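**Folach Street Kitchen: news for October 2020**

The takeout window has been open since August, and the change in how we serve has meant a change in what we buy. We used to send everyone to a table with a metal fork and a china plate. Now nearly every meal goes out in a bag, and the bag needs something to eat with. 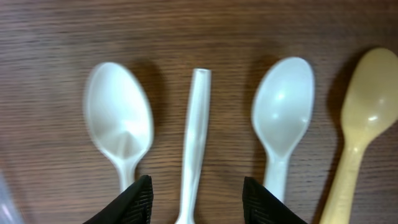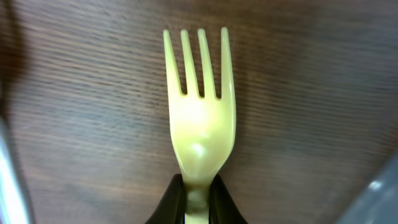

Ewan MacBrayne has taken over the ordering, and he asked for space in this issue to set out what we have and what we plan to do with it.

We bought 2,000 sets of plastic cutlery when the dining room closed. At the time it was the only thing the Mimgate warehouse could deliver within the week. The sets come wrapped, with a napkin and a salt packet, and a good many of our regulars have told us they take the meal home and never open the set. Several people have brought theirs back in a shopping bag. We can't hand those out again, even sealed, so please keep them or pass them to a neighbor.

From now on, cutlery goes in the bag only if you ask for it. There is a box to check on the order slip, and if you order by phone we will ask you. People who eat in their cars or at the bus shelter should go on asking for it. Nobody has to give a reason.

We also looked at compostable cutlery. Begay sent samples of a wood pulp spoon and fork, and we tried them on chili, rice and the lentil soup. The fork was fine. The spoon went soft in the soup after 5 minutes – not long enough for most of us. They also cost more per set, and our town's yard waste pickup doesn't accept them, so they would end up in the same trash as the plastic. We will look again if either of those things changes.

Washing and reusing is still what we would prefer. The old dish machine, a Stukar that came with the building, needs a new pump and a door seal. The repair is booked, but the parts have been slow to arrive. Once it is running, we would like to try a deposit on metal cutlery for people who come in most days.

Other kitchen notes: soup is now served in the taller cup with the vented lid, which leaks less on the walk home. Please carry it upright all the same. Bread runs out early, so tell us when you order if you want a roll. The side door on the alley is for deliveries only, and the line for the window starts at the mailbox.

Window hours are unchanged, and we will close for 2 days when the pump goes in. Dates will be posted on the door.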